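Ticket 261: Nightly export to Lagman share stops partway
Product: Mivuvix Sync 4
Site: Hindcombe
Priority: Normal
Status: Resolved

Reported: Export of the image library to the Lagman share stops with "write failed, retry limit reached." Partial folders are left on the share. Manual export of a single folder completes.

Checked disk space on the share and permissions on the service account. Both fine. Log shows the failure always comes after file 1000 in a folder. Folders with fewer files copy without errors.

Re-ran the job on the renders folder with verbose logging. Same result. Opened several of the copied files on the share and compared checksums with the source. All match, so the data is not being damaged in transit.
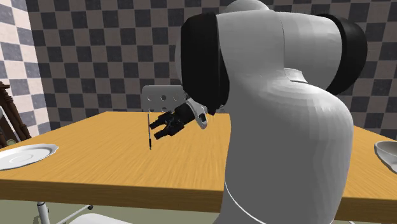 Attachment 1: robot arm and wooden table.

Found a per-folder file limit in the share profile, left at the default after the Dumitau migration. The client does not report the limit and treats the refusal as a network error.

Fix: raised the limit in the share profile, restarted the sync service, deleted the partial folders, set retries to 6. Full export started Saturday and finished with no errors in the log.

Follow-up: request a clearer error message from the vendor. Closing.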